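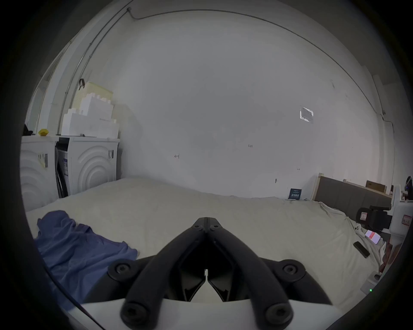
Bed station, hand-held gripper, blue cloth on the sheet.

Olance Linen Services, Irkormont site
Minutes of the working group on automation
24 Apr 2025

Present: Gerd Reuter (operations, chair), Leonie Lindemann (staff representative, minutes), two members of the bed-making crew, one member of the sorting crew, one technician from Voß.
Apologies: payroll.

1. Minutes of the previous meeting
Approved with one correction. Under item 4, "operator" should read "attendant" throughout. The two job titles are on different pay grades.

2. Status of the bed station
2.1 The hand-held grippers are in use for recording cloth handling on the bed: picking up, moving and laying down single garments. The recordings go to Voß, who use them to train the arm planned for the Brovley building.
2.2 176 recordings were accepted in the last period. 19 were rejected. The technician gave the main ground for rejection as fingers closing outside the camera's view. The crew asked to be told on the same shift when a recording is rejected. At present they learn of it from the weekly list. Voß will look at a same-shift message.
2.3 The crew reported that rumpled sheets are recorded as they are. The written instruction still says to smooth the sheet before each run. G. Reuter confirmed that the instruction is out of date. It will be reissued without that line.
2.4 Phones on the bed. Agreed that phones needed for a session may lie on the sheet. Personal phones go in the lockers. The crew asked for a small side shelf. Quote to be obtained.

3. Changes to duties
3.1 L. Lindemann presented the comments collected from staff since January. The most frequent comment was that recording work has been added to the shift while the linen count has stayed the same. Second most frequent was uncertainty about what happens to bed-making posts when the arm is in service.
3.2 G. Reuter stated that the linen count will be lowered on shifts with recording. The new count is not set. The sorting crew asked that it not be made up by sorting. Noted, not decided.
3.3 On posts: Brovley will open with the arm on garments only. Bed-making stays manual there. No decision has been taken for Irkormont beyond the end of the current contract with Voß. L. Lindemann asked for this to be put in writing to all staff. Agreed.
3.4 Attendant grade. Seven people have completed the gripper training. Five are paid at attendant grade, two are not. Payroll to correct, with back pay from the day training was completed.

4. Strain and breaks
4.1 The gripper is held forward over the bed for most of a session. Three of the crew reported sore wrists and one a sore shoulder. Sessions are limited on paper to 7 minutes of continuous holding. The crew said the limit is not kept when a list is running late.
4.2 Agreed: the session timer will sound at the limit and the attendant puts the gripper down. A late list is carried over to the next shift. Supervisors are not to ask for it to be finished.
4.3 Headsets. Wearing time to be logged separately from gripper time. One attendant wears glasses and cannot get a good fit. Voß will bring a second size of headband.

5. Use of recordings
5.1 Staff asked whether recordings can be used to judge individual speed. The technician said the files carry a session number and no name. The shift plan, however, would allow anyone with both lists to match them.
5.2 Agreed: the shift plan and the session list will be kept by different people. Recordings will not be used in appraisals. L. Lindemann to draft the wording for the site agreement.
5.3 A person standing beyond the headboard can come into view at the far right. Staff who do not wish to be recorded are to be told when a session is on. A sign for the door was proposed and accepted.
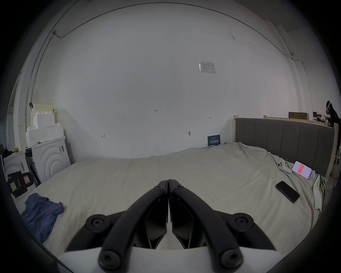 6. Actions
G. Reuter: reissue the sheet instruction; letter to all staff on posts (3.3); proposal for the linen count.
L. Lindemann: draft wording on recordings; door sign.
Voß: same-shift message on rejected recordings; second headband size; timer setting.
Payroll: grade correction for two attendants.
Operations: quote for side shelf.

7. Any other business
The sorting crew asked to visit Brovley before opening. G. Reuter will ask for a slot before the arm is commissioned.

Next meeting to be called once the linen count proposal has been circulated.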